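Clulau Community Help > Simulation and grippers > Wrist camera or fixed camera for grasp test?

Posted by lelbridge_anna

Hello all. I am comparing two ways to decide if a grasp is good, and I would like advice from people with more experience than me.

My setup is only in simulation. I have a white arm with a two-finger gripper, and some small things to pick from a flat surface. I try the same pick task with two controllers. The first is the standard position controller, where the fingers close to a given width. The second one is from the Cabrera package and it closes until a force limit is reached. I made 192 trials with each controller in February.

The success numbers are almost the same, so now I look at the pictures to understand what is different. My problem is the dark blue object. When it is between the fingers it covers a lot of the close view, and I can not judge well how the pads touch it. From far away I see the lower part of the arm, but the fingertips are very small. I put two close views and one wide view.

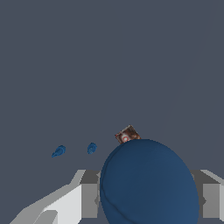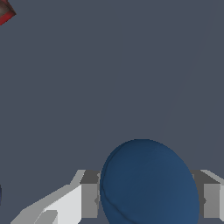 Two close views, then the wide one. 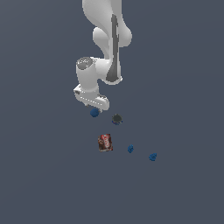
Peter Kuruc

Please do not judge the grasp from the picture at all, if you have the simulator. You can read the contact points directly. Every finger pad should give you a list of contacts with position and normal force. Save this list at each step, starting when the fingers begin to close, and stop after the lift. Then you compare the two controllers by the forces and it does not matter which camera you have.

About the cameras, I would keep both. In your close views the large blue object hides part of the space between the fingers, and no setting of the controller will change this. You can move the camera a little to the side, or make the object half transparent only for the debug image. Do not use the transparent one for training, of course. The wide view is good for checking that the arm comes down in the correct place, and for this it is enough.

One more thing. If both controllers have nearly the same success, maybe your test is too easy. Try to lower the friction of the pads step by step and run again. In my own test the position controller was fine until I reduced friction to 70 percent of the first value, and after that it dropped many round parts. The force controller also dropped some, but later. I also changed the mass of the parts, and this made less difference than I expected.

mbt_flirkley

I had same problem, I changed to bigger image and it was better. Also check your time step. With a large one the fingers can go inside the object and it looks like good contact when it is not.

lelbridge_anna

Thank you both. I did not know that the contacts can be saved so simply, I was reading only the finger width. I started again with friction at 70 percent and the smaller time step. It is slow on my computer, 159 trials are finished for the position controller and it will run until the morning. The transparent object works well for the debug view, but I had to render it in a second pass.

Peter, do you save the contacts for both pads separately or do you add the forces together?

Peter Kuruc

Separately. If you add them, you will not notice when one pad carries almost everything, and with round objects this happens often. I write one line per pad per step. For 2000 steps the file is still small.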